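Kaltholm opens its practice kitchen to small firms

I've been poking at Kaltholm for most of April, and from this week anyone can sign up, so I thought I'd better get a few words down! It's a simulated kitchen for trying out two-armed robots before you let them near a real worktop. You pick a task, load your own control software and watch the arms have a go.

Corna, the company selling it, wants 2,000 euros a year for a small team (up to 7 people), and you get 100 ready-made kitchen tasks with it. Support costs extra, which I grumbled about.

I rang Elżbieta Zieliński at Corna, who told me the food jobs were the ones customers kept asking for. "Plates are easy to sell and dull to test," she said. Fair enough – I spent a whole evening on the croissant and cucumber one and forgot my tea.

My moans? The menus are a muddle, and my old laptop wheezed a bit when I ran both arms at full detail. Wilfredo Ignacio, who looks after sales, says a lighter version is due before the summer. I'll have another go when it lands.
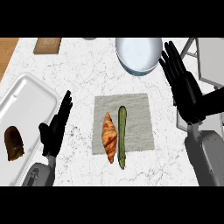
A croissant and a cucumber between the two hands in Kaltholm's simulated kitchen.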